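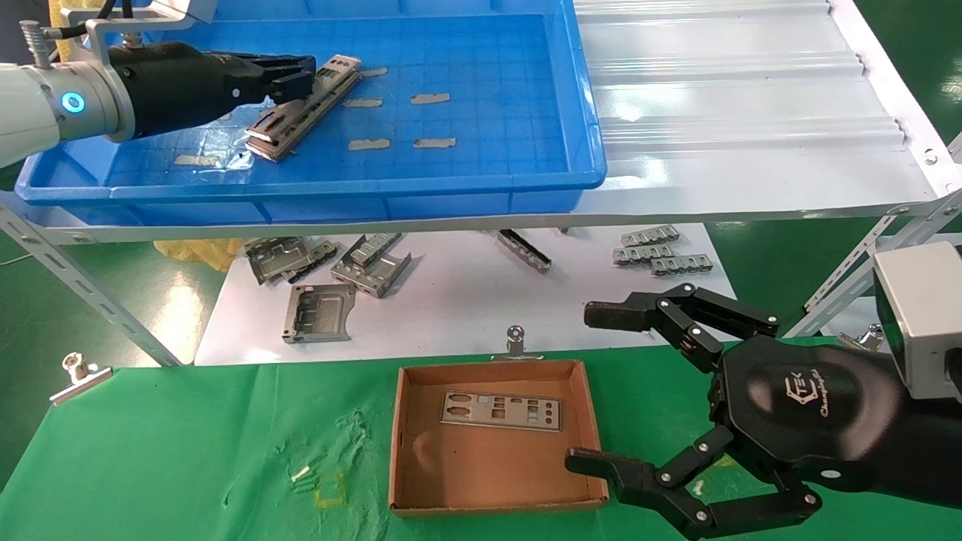 A metal bracket held over a blue tray.

Timo Kasten has run the couples' advice service in Nadstead for 17 years, and he distrusts the word "communication". "People tell me they need to communicate more," he says. "I ask them what about, and at what time of day."

His subject is shift work. Of the 218 couples who used the service last year, 71 had at least one partner on rotating nights. Their disputes, he says, concern sleep, meals and who answers the door. "One person's evening is the other person's breakfast. You can't settle a bill over that."

Kasten asks each couple to keep a log for three weeks. It records hours awake in the same house, and whether both people had eaten. The second column matters more than they expect. "Most rows in the logs start before food."

He does not recommend date nights. A fixed 20 minutes after each handover works better — phones in a drawer, no talk of money. Larger decisions go on a list and wait for a shared rest day.

Does it hold up over a long rota? "For some. By December a few have dropped the log. I ask them to bring the rota in, and we start again from that."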